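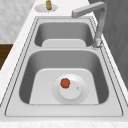
Stendcombe Tap Water Hardness Readings

Contents
Hardness readings from kitchen taps in 56 homes in Stendcombe, 309 rows in all. One row is one sample. The file is readings.csv, UTF-8, comma separated.

Columns
home_id — a number from 1 to 56
month — month of the sample, as a word
hardness — mg/L as calcium carbonate
softener — yes, no or unknown
notes — free text, often blank

Collection
Residents ran the cold tap for two minutes before filling the bottle. Narayanan Rodrigues tested the samples with a drop titration kit. Celina Pawłowska typed up the paper sheets.

Known problems
In 19 rows the softener field is unknown. Home 14 moved its softener in June, so its readings before and after should not be compared. Street names were removed from the notes — please report any we missed.

Use
Free to reuse with credit. The readings are not a safety test and say nothing about lead or bacteria. Send corrections to Pavithra Amin.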